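Roscoe Delacroix
26 January 2024
Long one today, friends, so get a coffee. I promised I'd write up how the bin picking examples are coming along on Kareck, and I've put it off since October.
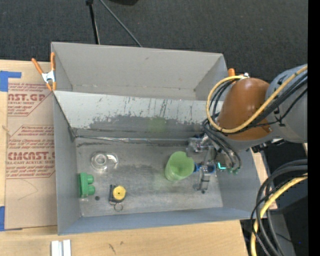
1/ We're at 2576 recorded grasps as of this morning, which sounds like a lot until you sort them by object and find that 658 are the same kind of easy, opaque, blocky thing. The model is lovely with those. It would pick up blocks all day long!

2/ So this month has been mostly see-through stuff. Clear cups, tinted cups, anything with a rim that catches the light. The depth readings on clear plastic are a mess, and I want the learner to see plenty of that mess early on, while it's still forming its habits (I talk about it like a puppy, I know).

3/ My rule now is that misses stay in. Doucette and I went back and forth on this for ages. She wanted only clean grasps, I wanted the fumbles too, labeled as fumbles. We tried it both ways on a small set and kept the fumbles.

4/ Somebody asked how often I reshuffle. Every 8 attempts, by hand, and I try hard not to be tidy about it. People set things down standing up and nicely spaced without meaning to, and then the model thinks the whole world is like that. Tip things over! Shove them against a wall!

5/ Still to do: 2 more batches of cups, then the small fiddly things with rings and knobs, which I've been dreading a little. If you've labeled grasps on clear plastic and have a scheme you like, please write to me, I'd love to compare notes.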